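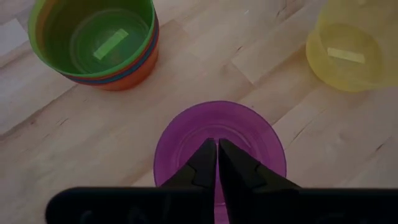
Plastic cups, and what I did with ours

August 24, 2022

We have had colored plastic cups in this house since before the kids could walk, and I have never once bought them with a plan. They come home from parties, they come with a pitcher, they get left here after a cookout. This month I decided to sort them out before school starts in September, and it took longer than I thought it would, so I am writing it down.

The short version is that I kept one set, the one in the photo, and labeled them. The long version follows.

What we had

Three kinds. The first was the hard clear tumblers from Hosteck, which look like glass until you run them through the dishwasher for a year. After that they look like they have been sanded. I had kept them because they were the most expensive, and they went first.

The second kind was the tall stadium type with printing on the side. The printing comes off. I found flakes of it on the shelf liner. Those went out to the garage, where one holds paintbrushes and another holds the stakes for the volleyball net.

The third kind was the plain bright ones. Green, dark blue, orange-red and yellow. Clavo makes them, or made them when I bought ours, and they were $2 each at the hardware store on a rack by the register. They nest, and they don't tip over easily when a child sets one down without looking. Those are the ones I kept.

Nesting

I used to store cups upside down in rows because my mother did. It keeps the dust out, but our cupboard is 20 inches wide and rows of cups ate up a whole shelf. Stacked one inside another, the same cups fit in a corner next to the cereal bowls.

The trouble with nesting is that they stick if you put them away damp. You get two cups locked together and a kid banging them on the counter. I have tried warm water on the outside and cold on the inside, and it does work, but it is a lot of trouble for a drink of milk. Now they go on the rack overnight and get stacked in the morning. If I forget and somebody stacks them early, I leave the stack loose, with no pushing down.

I also like that you can see the edges of the colors where they overlap. With the green on top you still get a bit of the blue and the orange-red below it, so you know which ones are in there without pulling the stack apart.

The tape

I put a small strip of pale green tape in the bottom of the cups that have craft duty. On the inside, flat across the bottom. If a cup has tape in it, it is for beads, buttons, crayon stubs, dice, whatever, and it does not go to the table. If it has no tape, you can drink out of it.

I tried labeling the outside first. The curve of the cup makes the ends of the tape lift, and then they collect lint, and then somebody peels them. I also tried a marker on the base. It rubbed off within a week on two of them and would not come off at all on a third.

Inside the bottom is flat, and fingers don't get at it as much. You look down into the cup and there it is. The yellow ones are see-through enough that you can tell when you pick one up, too. The tape is ordinary tape from a roll of Nullberg I had left from painting the hall. The roll says 50 yards and I believe it, since I have been using it on everything for two years and there is still plenty on it. It is not meant for getting wet, so the taped cups get wiped out with a dry cloth and stay away from the sink.

I thought about writing on the tape, and I may yet. For now the rule is simple enough for a five-year-old to repeat back to me, and she has, to guests.

Where they live now

Drinking cups are in the kitchen cupboard, second shelf, low enough for the kids to reach. Craft cups are on the bottom of the bookcase in the back room with the paper and the glue.

I do the sorting on the wood boards back there. I like working on them because small things show up well against the pale wood. The gaps between boards are a nuisance with seed beads. If we are doing beads I put a baking sheet down first. Buttons are too big to be a problem.

Games we play with them

This was not part of the plan, but having a set of cups that is never used for drinking means they are always clean and always in the same place. So they get played with.

Sorting by color is the obvious one. Green buttons go in the green cup and so on, and anything that doesn't match goes in a bowl. My youngest spends a long time deciding about turquoise.

Hiding a button under one of three cups and moving them around works better if the cups are all the same color, and ours mostly aren't, so it is too easy for the older one. He closes his eyes while I shuffle and then guesses, which makes it a different game, but he likes it.

Stacking and unstacking against the kitchen timer is the loud one. I only allow it before supper.

What went out

I took a bag to the donation bin at the Ismail Street center, the one at number 602 with the blue door. They take cups if they are clean and not cracked. I held each one up to the window first, because hairline cracks in clear plastic are hard to see and nobody wants to find one with a lip. Three of the Hosteck tumblers had cracks and went in the recycling.

The lids were a separate problem. I had a drawer of lids that fit nothing. I tried every one of them on every cup, which took most of an afternoon, and found two matches, both for cups I was giving away anyway. The lids went with them and the rest went in the recycling too. The drawer now holds dish towels.

What I would do differently

I would have started with the lids. I also would have asked the kids before I moved the cups, since I spent the first few days answering where the orange one was. It was in the stack, at the bottom, where it always is now.

I still need a better spot for the straws. Right now they are standing in the old pitcher and they lean out over the toaster.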